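How to Store Floral Foam and Other Craft Supplies Between Seasons

Pranwood Community Arts Center
Guidance for class leaders and storeroom users
Last reviewed 6th April

Purpose of this page

The Center keeps a shared storeroom for its flower arranging, paper craft and model making classes. Most of the supplies in it are used heavily from September until the end of spring and then left on the shelves for several months. This page sets out how materials are to be cleaned, sorted, packed and labeled before the summer closing. Class leaders should read it in full before the first packing session and should keep a printed copy in the classroom.

The same steps may be followed at home on a smaller scale. Members who store supplies in a closet or garage will need to pay closer attention to the section on temperature and damp.

Before you begin

Set aside one full session for each classroom. A room with 14 or more regular members should plan on two. The following items are required:

Lidded storage bins, medium size
Paper bags and tissue paper
Soft brushes and clean cotton cloths
A permanent marker and white adhesive labels
Dust masks and disposable gloves
The storeroom log sheet for the current year

Bins are supplied by the Center and are kept on the lower shelves of the Agudelo Room. Bins brought from home cannot be accepted, as they do not fit the shelving.

Step 1. Empty and sort

Remove everything from the cabinets and place it on the work tables. Do not sort directly from the shelf. Materials should be divided into four groups: foam, paper, tools, and natural materials such as dried stems, seed heads and moss. Anything that does not belong to one of these groups should be placed in a separate box and brought to the office.

Discard items that are broken, badly faded or sticky. Partly used items may be kept if enough remains for one class project. When in doubt, the class leader decides.

Step 2. Clean tools

Wipe scissors, cutters and wire snips with a cloth and warm soapy water. Dry them at once and leave them open on a towel for at least two hours. A single drop of light machine oil at the pivot is sufficient. Knives must be returned to their sheaths before they are packed, and no loose blades may be placed in a bin under any circumstances. Spent blades go in the metal blade can beside the sink.

Glue guns should be allowed to cool fully. Remove the remaining stick only if it slides out freely. Forcing it will damage the feed.

Step 3. Prepare foam

Dry foam and craft foam may be stored for several years if kept clean and protected from pressure. Wet floral foam is a different matter. Once it has been soaked it should not be dried and used again, as it will no longer take up water evenly. Soaked blocks are to be thrown away with the general trash and must never be crumbled into the sink or the garden beds.

Unused blocks should be brushed lightly to remove dust. Wear a mask for this step and work near an open window. Wrap each block in tissue paper and lay the blocks flat in a single layer, with a sheet of cardboard between layers. No more than three layers should be placed in one bin. Offcuts large enough to be useful may be kept together in a paper bag marked with the type of foam.

Wet foam and dry foam must never share a bin. The two are easily confused once the original wrapper has been removed, so the label should be written before the wrapper is taken off.

Step 4. Prepare paper and card

Store paper flat in its original packet where possible. Rolled paper should be stood upright in a tall bin and held with a loose paper band. Rubber bands leave marks and become brittle over the summer. Colored tissue should be kept away from white stock.

Step 5. Prepare natural materials

Check dried stems for insects before packing. Place them in paper bags, never in plastic, and fold the top over twice. Cones and seed heads should be spread on a tray for a week before they are bagged. Any bag that shows signs of mold must be taken outdoors and disposed of the same day.

Step 6. Label and log

Each bin receives a label on the short end and a matching entry in the log sheet. The label must state the contents, the classroom and the year. Write "Part full" on any bin that has room left in it, so that it can be combined with another in the fall.

The storeroom holds 93 bins when full. If the log shows that no space remains, speak to the office before bringing further bins upstairs.

Temperature and damp

Supplies keep best in a cool, dry place out of direct sunlight. The storeroom is fitted with a Botine dehumidifier, which runs throughout the closing period and is emptied by office staff. At home, avoid attics and any outside wall that feels damp to the touch. Leave a gap of some 2 inches between the bins and the wall so that air can move behind them.

Foam block and bowl
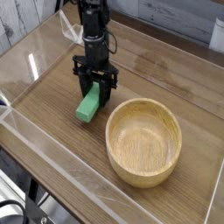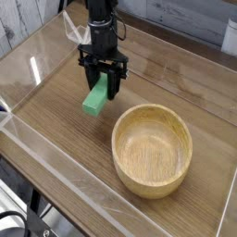
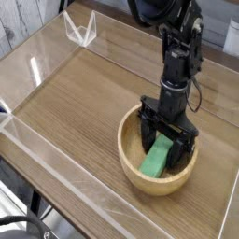

Unpacking in the fall

Bins may be collected from the storeroom during the first week of September. Sign each one out on the log sheet and open it in the classroom. Leave lids off for an hour before handling the contents. Paper that has curled will usually settle if it is left under a board overnight.

Report any water damage to the office on the day it is found, and keep the damaged items until they have been seen. Replacement stock is ordered through Prandix and takes up to 17 days to arrive, so requests should be made before the first class wherever possible.

Empty bins are to be wiped out, stacked with their lids beneath them and returned to the Agudelo Room.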